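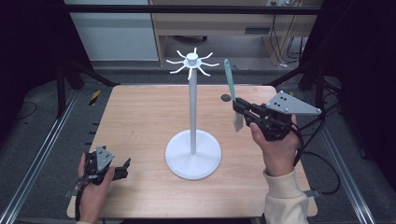 Kitchen cell, station 2 -- shift start check
Site: Dristholm
Checked by: Dayana Cuervo

1. Cables clear of wrists and elbows: OK
Comment: Route them behind the arm before you pick up the grippers. Two people told me their shoulders feel better already!

2. Fingers open and close fully, both hands: OK
Comment: Smooth all the way. I love how light the squeeze is now compared with the old handles.

3. Screws at the fingertips: OK
Comment: Snug. Dust on the fingers is fine, grit is not -- wipe them down at lunch too.
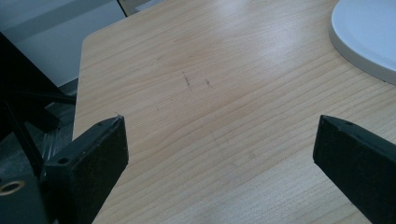

4. Tabletop free of splinters and raised edges: OK
Comment: Run a bare palm over it before the first take. Marks in the surface can stay as long as nothing catches.

5. Frame rails tight, no sharp corners at hip height: OK

6. Breaks: NEEDS WORK
Comment: Limit is 200 takes per person, then swap. Sunday's log shows 244 for one operator. The work is fun and people lose track, so let's put the timer back on.

7. Operator notes read by the training team: OK
Comment: My favorite change of the year. The folks who used to pack orders by hand now decide which moves the robot learns, and they're good at it.
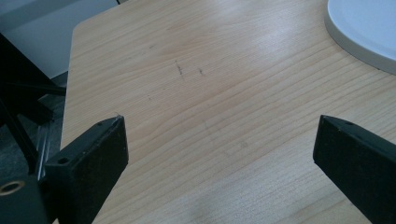 Rhun Skyrme adds that the 244 was his, that he'd like the swap limit to count both hands separately, and that he wants packers from the late shift trained on the grippers before November.

Follow-up on item 6: timer to Abbas Khosravi, ticket 612. Recheck at next shift start.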